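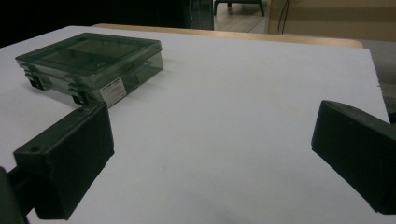
Yeast is a living thing, and bakers use it to make bread dough rise. Each grain of dry yeast holds a great many yeast cells, all of them resting. The cells rest because they have almost no water, and they stay that way as long as damp air is kept out. A closed container does this job. A plastic box with a lid that clips shut, like the one with two black latches on the front, is a familiar kind of closed container, although most families keep yeast in a small jar or in its packet. A jar for yeast should have a tight lid and should go in the refrigerator once the packet is open.

What yeast is

Yeast is a fungus. Mushrooms are also fungi, but a mushroom is made of many cells and a yeast is made of one. A single cell is too small to see without a microscope. The kind used in bread has a long scientific name, Saccharomyces cerevisiae. The first word means "sugar fungus."

What yeast eats

Yeast eats sugar. Bread dough contains some sugar even when the baker adds none. Flour is mostly starch, and starch is made of sugar units joined in long chains. When flour gets wet, substances called enzymes begin to cut the chains into short pieces. The yeast takes in the short pieces.

As it feeds, the yeast gives off carbon dioxide, a gas, and a small amount of alcohol. The change is called fermentation. Most of the alcohol leaves the bread in the oven.

Why the dough gets bigger

Wheat flour contains proteins. When the baker adds water and kneads the dough, these proteins link up and form a stretchy net called gluten. Carbon dioxide collects in small bubbles inside the net. The bubbles grow and the dough grows with them. Rice flour does not form gluten, so dough made from rice flour alone holds gas poorly.

What happens in the oven

For the first few minutes the dough keeps rising. The gas expands as it warms, and some of the water turns to steam. Then the yeast dies from the heat. The gluten and starch become firm, and the bubbles stay behind as holes in the bread.

Try it

You will need 3 small glasses, dry yeast, sugar, water and a spoon. Ask an adult to help with the warm water.

Put 5 tablespoons of water in each glass. Use cold water in the first glass and warm water in the other two. Warm means comfortable on the wrist.
Stir one teaspoon of sugar into the first glass and one into the second. Leave the third without sugar.
Stir one teaspoon of yeast into each glass.
Wait 6 minutes and look at the tops. Look again after the same time has passed.

Write down which glass has the most foam. Foam is a sign that gas is being made. Do not drink the mixtures. Pour them down the sink and wash the glasses.

Words to know

Cell: the smallest living part of a plant, animal or fungus.
Enzyme: a substance that speeds up a change in living things.
Fermentation: the change of sugar into gas and alcohol by yeast.
Gluten: the stretchy net of protein in wheat dough.

Text by Getachew Woldemariam, Colbridge Kitchen Science pages. Last checked Jul 12, 2019.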